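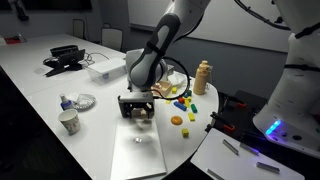
The white table, with the board on it

From: Natalia Cuevas
To: allotment and kitchen list
Date: 7/30/26
Subject: Re: Gooseberries, again

Hello all,

Periklis wrote:

> Has anyone had any luck getting gooseberry jam to set without it turning
> into glue? I followed the recipe Karla sent in the spring newsletter and
> ended up with four jars you could mend a shoe with. Also, do people really
> top and tail every single one? I gave up halfway through the bowl and now
> there are whiskers in it. My bushes are the red sort from Ravar, if that
> makes any difference.
> Periklis Makris

Oh Periklis, I laughed, but only because I've done exactly the same thing, and more than once! Gooseberries are stuffed with pectin, especially the early hard green ones, and they set so fast that by the time you've found a saucer for the cold plate test you've already gone past it. I start testing as soon as it's been at a proper boil for five minutes, and I take the pan off the heat while I'm looking at the saucer. That's the bit I used to skip. I'd leave it bubbling away while I peered and poked and called someone over for a second opinion, and of course it was cooking the whole time.

The other thing is water. Karla's recipe (sorry Karla, I love you and your chutney) is quite mean with it. For a kilo of fruit I put in a good 600 ml and let the berries simmer very gently until the skins have gone completely soft, before any sugar goes near them. If the sugar goes in too soon the skins go tough and stay tough, and no amount of boiling will bring them back. Then I warm the sugar in a low oven, which my aunt always did and which may make no difference at all. 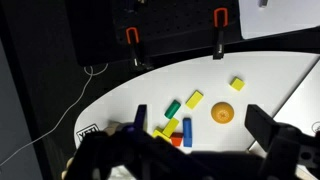 As for the red ones, I find they're sweeter and a bit softer if you leave them on the bush until the middle of July, and they need less boiling than the green. They also go a lovely colour. The green ones go pink too if you cook them long enough, which gave me a proper fright the first year, I thought it was something off the pan.

Topping and tailing, yes, I'm afraid I do. Kitchen scissors, radio on, bowl in lap. Montserrat Cárdenas freezes hers first on a tray and then rubs them between her hands in a tea towel, and swears the whiskers just snap off. I tried it with a small bag and got most of them, though the stalk ends were more stubborn. If you're making jelly then don't bother with any of it, just bung the lot in and strain it overnight. Don't squeeze the bag! I know everyone says that and everyone squeezes it.

You can rescue the glue, by the way. Tip a jar into a small pan with a splash of water or apple juice, warm it slowly and stir until it loosens. It won't keep as well afterwards so have it in the fridge and eat it up. Or leave it stiff and have it with cheese. I had a dreadful overboiled batch two summers ago and cut it into slabs for Rutilio, who told people it was a Spanish thing and got away with it.
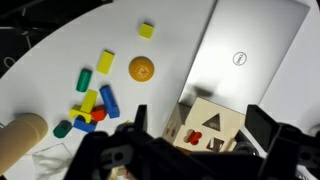 Elderflower, if anyone still has some in the freezer: three or four heads tied up in muslin and simmered with the fruit, taken out before the sugar. Worth doing. I've tried cordial too and it makes the whole thing too sweet.

Does anyone know what's going on with sawfly down at the Espinoza end? I lost nearly all the leaves off one bush in a weekend. The little green caterpillars start low down in the middle, so by the time you see anything at the top they've had their dinner. I've been picking them off by hand in the evenings. Somebody mentioned pruning to an open goblet shape so you can get at them, and I mean to do that this winter if my back allows.

I've got jars going spare as well, 48 of them, mostly the small hexagonal sort with gold lids. The lids are a bit tired on some. Come and get them, they're in the porch and I keep tripping over the box. Bring a bag.

Karla, are you still after the cuttings?

Natalia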